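Print this page | E-mail this page

We use cookies to remember your newsletter choices. Accept | Settings

FOOD BOX AND LID CHECK – WITH COMMENTS
Riltness Shared Kitchen, upstairs pantry and packing table
Done on the first Monday of the month, before the lunch crowd gets in

Hello again, everybody, and thank you for the kind notes about the last one of these. A few of you asked whether we could keep the comments in, even the rambling ones, so I have kept them in, and you have only yourselves to blame for the length! The checklist is the same one we have used since the pantry moved upstairs. I go through the shelves with a mug of tea and Abilio Salcedo goes through the drawers, and then we swap and argue a little about what counts as a scratch.

1. Boxes clean and free of old food smell
OK, with a comment. Most of the boxes passed the sniff test without any trouble. The tomato ones are a lost cause for color (that orange tint is there for good) but they smell of nothing, so they stay. Three deep ones from the bottom shelf smelled of onion and are soaking overnight in baking soda and warm water. Please leave them be until Tuesday's helpers have rinsed them – they are in the left sink with a plate on top.

2. No cracks, chips or sharp edges
NEEDS ATTENTION. Run your finger slowly along the rim and then flex each corner very gently between your thumbs. You are looking for white stress lines as much as for real cracks, and the corners are where they like to start. Four boxes went into the recycling this time, all of them the flat Imanport kind that came with the old fridge. I was fond of those, I had been using them for cut melon for years, but a chip of plastic in somebody's fruit salad is not something I want to think about.

3. Every box has a lid, and every lid has a box
NEEDS ATTENTION, as ever. We have 136 boxes on the shelf list and 35 of them are without a lid that fits properly. Before you write to me, yes, I looked in the drawer under the toaster. If you took soup home in December and the lid is still riding around in your car, we would be so pleased to see it again, and no questions will be asked.

4. Lids sit flat and close on all sides
OK, with a comment. Set the box on a level table, put the lid on with both hands and press along each side in turn, finishing with the corners. If one corner pops back up as soon as you let go of it, the lid has warped and it goes in the dry goods pile, where a loose fit does no harm. Please don't force it, and please don't rescue it with a rubber band.

5. Nested boxes checked one at a time
OK, with a comment. It is perfectly fine to store a small box inside a bigger one, and with our shelves I don't see how we would manage otherwise. Only take the inner one out before you tick the line, and look at both. A damp inner box shut up under a lid will go musty in a couple of days, and then you have two boxes to scrub.

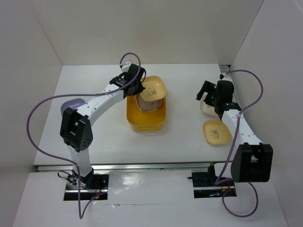
Tyra Rustad

The yellow container with the panda on its lid belongs with the nesting sets, and the little beige box goes inside it, under the lid. I know it looks like something from a child's lunch, but it has become the favorite of half the kitchen, so do treat it nicely. For this one I would add a small step of your own to line 4: look from the side as the lid comes down and make sure the rim of the inner box isn't keeping it from closing. If it is, store the small one next to it. As for the panda, a soft cloth only, please, as the green scouring pads will have his face off in no time.

6. Labels readable, old labels removed
NEEDS ATTENTION. Masking tape and a dark marker, with the contents and the day, and nothing else. A little cooking oil takes off the glue if a label has been through the dishwasher.

7. Dry before stacking
OK. The wire rack by the window is doing wonders. Boxes upside down, lids on their edges, and leave some air between them.

8. Shelf steady, heavy things low
OK. Abilio tightened both brackets and leaned on the shelf with more enthusiasm than I cared for, and it didn't budge. Casserole dishes are back on the bottom, where they should have been all along.

Still to do before the next check: buy marker pens, match up what we can of the orphan lids, and rinse the three onion boxes. Leave your own comments on the clipboard by the pantry door, or catch me at the table.

Print this page | E-mail this page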